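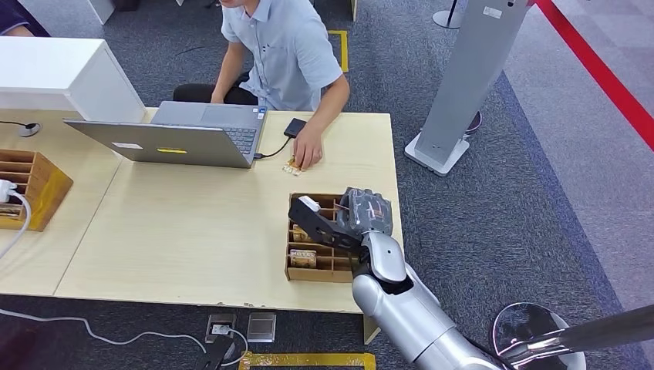 Bouchra Ghoneim
February 7, 2014

Zomero Cast Iron Tawa, 13 inch

I've been making flatbread at home since I was tall enough to reach the stove, and for most of those years I used whatever skillet was clean. Big mistake! A skillet has walls, and walls trap steam, and then your roti comes out leathery and you blame the flour (I blamed the flour for a long time). A tawa is flat with just a little dip toward the middle, so you can get your fingers or a spatula under the bread and flip it fast.

The Zomero is the one I stock and the one I cook on. I tried the Bastance before this, and it's a decent pan, but it's thin and my gas burner left a scorched ring in the center of every single paratha. The Zomero is heavier and takes longer to heat up. Give it five full minutes on medium before the first bread goes on. The first one will still be the ugly one. Eat it standing up with butter.

What I make on it: roti, plain and stuffed paratha, dosa once the surface is good and dark, chickpea pancakes with green onion and chili, and corn tortillas when my sister visits. I also toast my cumin and coriander seeds on it for curry, dry, shaking the pan the whole time. It does a lovely job on slabs of pressed tofu too, with a bit of oil and turmeric. Don't try anything saucy. It will run right off the side and into your burner, and yes I learned that with a tomato chutney.

Details

Diameter: 13 inches
Material: cast iron, pre-seasoned with vegetable oil
Handle: one long handle, plus a small loop opposite
Works on: gas, electric coil, glass top, induction (lift it, don't drag it on glass)
Oven safe: yes, everything is iron
Item number: 2061
Price: $46, lid not included

About the seasoning. It comes pre-seasoned and you can cook on it the day you get it, but I'd do two more rounds of oil in a hot oven first if you're planning on dosa. Rub on a thin coat, then wipe it like you changed your mind and want it all off. If it feels sticky afterward you used too much, so put it back in for another hour.

To clean it I use hot water and a stiff brush. A drop of dish soap is fine, whatever your aunt told you. Dry it on the burner and put a little oil on while it's warm. No dishwasher, please!

A few of you wrote to ask about the smaller one, the 10 inch. I'm out until March. The Steinbach rolling pins (the skinny tapered kind) are back, and if you order one with the tawa I'll put them in the same box so you only pay shipping once. Pickup in Jakville is free, just email me first so I can have it by the door. It's a heavy parcel and the mail carrier and I have an understanding about the stairs.

Returns are okay for up to 108 days as long as it isn't cracked. Rust doesn't count as broken, by the way. Scrub it off with steel wool, oil it, bake it, carry on.

Related: dosa spreader, flour tin with sifter lid, brass spice box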